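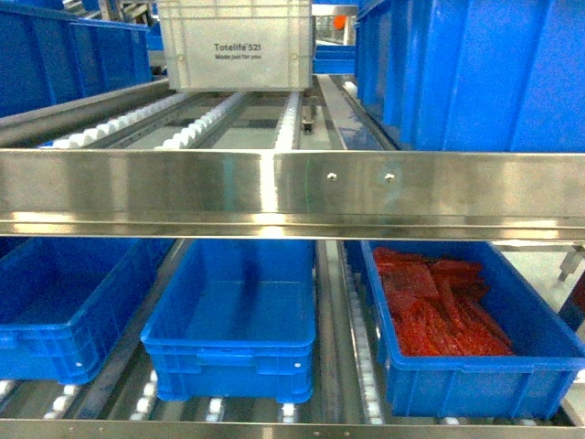

Rayonnage dynamique : les bacs qui s'arrêtent à mi-chemin
Forum Stockage et préparation de commandes > Matériel

palette_perdue
Bonjour à tous. On a repris en mai un rayonnage gravitaire d'occasion, deux niveaux, rails à galets plastique blancs, traverse inox devant. Très joli, on se croirait dans une cuisine de restaurant. Le souci : les gros bacs bleus descendent comme des grands, les petits gris clairs (marqués Totelife 521, « Made just for you », merci pour l'attention) prennent leur temps, voire s'installent. On finit par aller les chercher au crochet par l'arrière. Quelqu'un a déjà mélangé deux formats dans le même dynamique sans y laisser ses soirées ?

quai_numero_2
Oui, et j'y ai laissé mes soirées.
Un bac léger sur des galets prévus pour du lourd, ça ne roule pas, ça réfléchit. Tu as quoi dedans ?

palette_perdue
De la visserie sous sachet, des joints, des bricoles. Les gris sont souvent au quart pleins.

quai_numero_2
Alors augmente la pente. Un cran à l'arrière et on n'en parle plus.

Bertille_log
Pas d'accord du tout. Un cran de plus et ce sont les bleus qui arrivent en bas à la vitesse d'un TGV. Chez nous, sur le site de Zadbridge, on a fait exactement ça. Résultat : une butée tordue et deux bacs fendus le même matin. La pente se règle pour le bac le plus lourd et on se débrouille pour le reste.

quai_numero_2
« On se débrouille pour le reste », c'est beau, on dirait la note de service de mon ancien directeur.

Bertille_log
Je développe donc : tu sépares. Un couloir par format, le rail de guidage serré au bac, et tu ne changes plus. Le bac étroit dans un couloir large se met de travers, il accroche, et celui de derrière pousse pour rien.

palette_perdue
Les couloirs sont déjà plus ou moins séparés. Par contre oui, le rail a du jeu côté gris, je passe la main entre les deux. Et je n'ai que trois rangées de galets là-dessous, dont une sur laquelle j'ai des doutes.

gekanophile
Tourne les galets à la main, un par un. C'est long, c'est idiot, ça marche. J'en ai passé 492 en revue l'hiver dernier sur un rack Gekano et j'en ai sorti 32 qui ne tournaient plus, tous bloqués par du film étirable enroulé autour de l'axe. On aurait dit des bobines de fil.

quai_numero_2
Tu les as comptés.

gekanophile
Je les ai facturés.

Bertille_log
+1 pour le film. Et les étiquettes ! Une étiquette décollée sous un bac, c'est un frein à main. Chez nous on les retrouve au fond du couloir, collées à l'envers, avec des références qui n'existent plus.

tournevis_de_tunis
Je travaille dans un dépôt près de Tunis, mêmes bacs ou cousins proches. Regarde aussi le fond du bac avant d'accuser les rails. Un fond nervuré dans le mauvais sens sur des galets étroits, ça tombe dans les creux. Nous avons posé une plaque plate dessous, rien à redire depuis.

quai_numero_2
Et le poids ajouté l'aide à descendre. Donc j'avais raison sur le fond.

tournevis_de_tunis
Sur le fond du bac, peut-être.

palette_perdue
Bon, je prends tout. Ce soir je retourne un gris pour voir le dessous, et je fais la tournée des galets avec une pince à épiler. Question bête en attendant : la traverse inox, vous la nettoyez avec quoi ? Elle marque au moindre doigt et le chef de quai s'y recoiffe.

Bertille_log
Microfibre et eau savonneuse, dans le sens du brossage. Surtout pas la paille de fer, j'ai vu des horreurs.

gekanophile
Ou on ne la nettoie pas – c'est un rayonnage.

Bertille_log
On reconnaît celui qui ne reçoit jamais d'audit.

palette_perdue
Retour du soir : onglet de film étirable sorti du premier rail, long comme le bras. Fond du bac à peu près lisse, donc pas coupable. J'ai resserré le guidage de deux trous. Trois bacs sur quatre descendent seuls. Le quatrième contient des joints Alemneh et ne pèse rien du tout.

quai_numero_2
Un cran de pente.

Bertille_log
Non.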